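Leltanness Amateur Radio Society - Members' Newsletter, May

Technical Section: Antenna Analyzer Kit Build

The Technical Section is pleased to report that the antenna analyzer project proposed by Murray Chisholm has moved from the drawing board to the parts bench. Boards were received last month and 13 members have signed up to build a unit.

The analyzer covers the HF bands and gives a direct reading of standing wave ratio on a small display. The design is based on a resistive bridge fed by a programmable oscillator, with two diode detectors and a microcontroller to do the arithmetic. Nneka Nwosu has revised the detector stage so that readings at low power are more consistent, and the new values are marked on the parts list. Members holding the earlier list should discard it.

Each kit contains 34 components, excluding the enclosure. The surface-mount oscillator will be fitted in advance by Lorne Lavoie. All other parts are through-hole and can be soldered with an ordinary iron.

Build sessions will be held on Friday evenings at the Pliltby clubroom, starting at 7:30 p.m. Members are asked to bring their own iron, side cutters and a multimeter. Finished units will be calibrated against known loads of 25, 50 and 100 ohms before they leave the room.

Kits cost $32, payable on collection. Please send orders to Keegan Gosselin, stating whether a BNC or SO-239 connector is required.

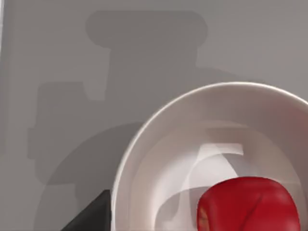 Soldering on the analyzer board calls for good light, as the detector diodes are small and their polarity bands are faint. A lamp should be placed on the side opposite the working hand. A large dark shadow across a gray tabletop, with its edges slightly soft, is enough to hide a marking of that size, and builders should move the lamp before fitting D1 and D2.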